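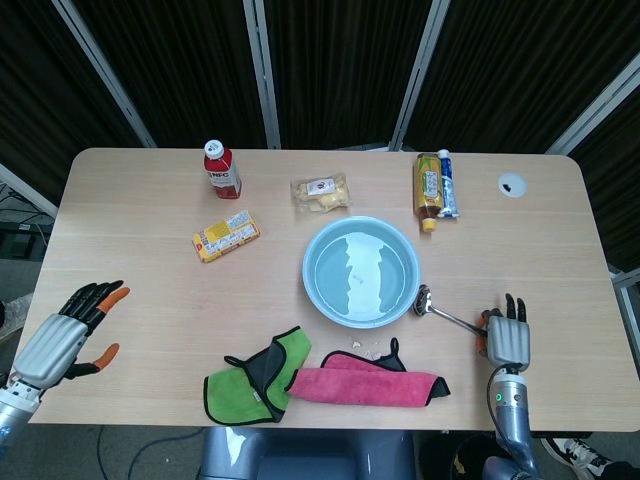 4. Filling and using the basin

The Fundum basin can be used on any flat table which carries the weight of the water. Please read this section to the end before you fill it for the first time.

4.1 Place the basin in the middle of the table, with free space on all sides. Keep food packages, drinks and toiletries away from the rim.

4.2 Pour in cold or lukewarm water slowly, from a low height. A shallow layer is enough for rinsing a spoon or other small cutlery. For the basic rinse, measure 492 ml.

4.3 Wait until the surface is quiet. If there are small specks on the water, you can lift them out with a spoon – it is not necessary to change the water.

4.4 Put the spoon back on the table beside the basin, with the bowl down on a flat place. Do not lean it on the rim, it can slide into the water.

Note: A second rinse needs less water, 332 ml. Empty the basin first and wipe the inside with a soft cloth.

CAUTION: Do not move the basin when it is filled. Water runs quickly to one side and goes over the rim. To empty it, take out the water with a cup until only a little is left, then carry the basin with two hands to the sink.

CAUTION: Do not pour boiling water in the basin. The plastic can lose its form.

4.5 Bottles which are lying on their side must be closed firmly. Check the cap before you start – also when the bottle was not opened today.

4.6 Snacks in plastic wrapping may stay on the same table. Open them only after the basin is emptied and the table is dry.

4.7 After use, let the basin dry upside down on a towel. Do not stack it with other basins of the Thevar series before it is fully dry.

Note: If the basin does not stand flat, see the table of faults in section 7. Replacement basins are ordered from Kultthorpe under part number 186.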